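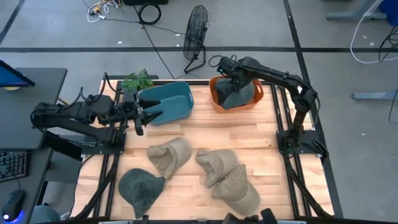

Sorting caps and knits before they go away for the season

Caps pile up. By October most closets have a heap of them on the top shelf, with a sweater or two pushed in on top. Clear a table and do the lot in one go.

1. Get everything out first
Lay the caps on a bare wooden table, wiped and dried. A tray or shallow bin at the back is handy for pins, tags and whatever comes out of pockets. Keep one basket for caps only. Slotted handles are good, as they let some air through.

2. Check the sweatbands
Turn each cap over and look at the band inside. If it is stained, dab it with cool water and a drop of dish soap, leave it 4 minutes, then wipe it off with a clean cloth. Do not soak a cap with a cardboard brim. Older caps often have one, and it will not go flat again.

3. Dry them in shape
Stuff the crown with a rolled hand towel and leave it overnight. Keep canvas out of direct sun. Dark gray fades faster than tan and you will see it along the seams first.

4. Basket or shelf
A cap dropped into a basket any old way gets a bent brim. Nest them instead, crown inside crown, brims all facing the same way. Three deep is enough for soft caps – more than that and the bottom one creases.

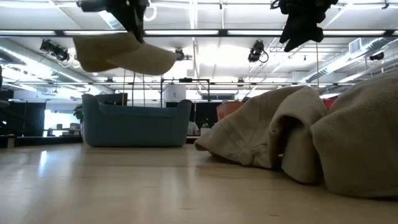
5. Knits need the table to themselves
Move the caps off before you start on sweaters. Brims catch on ribbing, and so do the little metal buckles on the back straps. Spread the knit flat, smooth it from the middle outward, fold the sleeves in and then fold it up from the hem. Never hang a heavy knit. The shoulders stretch.

6. Labels
Masking tape and a marker will do. We used the Fulard clip-on tags for a while and they fell off in the Jakstead storage unit, almost all of them.

Put the knits on the bottom shelf and the caps above. Check for moths again in 3 months.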